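Whitfield Workroom – Fabrics and Fittings Meeting
Minutes, 2019-08-20
Held in the upstairs room, Gencombe

Present: Tiburcio Aguirre (chair), Gaétan McIntyre (minutes), cutting and sewing staff
Apologies: none received

1. Minutes of the last meeting
Agreed, with one correction. Under item 4, "rib" should read "plain knit".

2. Matters arising
The replacement blade for the small cutting table has arrived and been fitted. The shelf labels are still outstanding – carried forward.

3. Cloth stock
GM reported 23 rolls on the racks. Of these, the charcoal plain knit is the only one in regular use for sleeves. The last delivery from Trornulham was a shade darker than the roll before it. Under the window the two can be told apart; under the ceiling lights they cannot. It was agreed that panels from the two rolls should not be mixed within a single sleeve. The roll number is to be written on the job card at cutting.

TA asked whether a heavier knit should be tried. The Hukar sample was passed round. It held its shape better but was thought too stiff to gather at the wrist. No order to be placed for the present.

4. Sleeve pattern
The long sleeve is cut wide at the top and tapers to the cuff. There was a lengthy discussion about spare length. On the current pattern the surplus gathers in broad folds, which is accepted, but the cutting room would prefer less cloth per piece. GM proposed taking 120 mm out of the body of the sleeve and leaving the cuff as drawn. TA was content to see a trial but did not want the top width touched.

Trial piece to be cut from the older roll. Both lengths to be laid side by side on the pale table before anything is changed on the master pattern.

5. Finish and marking
Near-black cloth shows lint and chalk. Chalk lines are to be kept to the inside face. White thread tacks must be pulled before pressing, and pressing is to be done through a cloth so that the matt surface is kept along the folds.

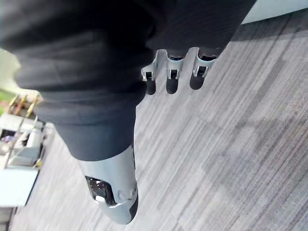

The cuff hem is to stay at a single turn. A double turn was tried on two pieces and made a ridge at the narrow end. Seam allowance is unchanged.

6. Quantities
The current order stands at 300 sleeves, of which 207 have been cut. The remainder will wait for the result of the trial under item 4. Delivery is due in December.

7. Actions
TA – reply to Hukar about the sample.
GM – cut trial piece; add a roll number line to the job card; shelf labels.

8. Any other business
The steam iron lead is to be checked before further use.

Date of next meeting to be circulated.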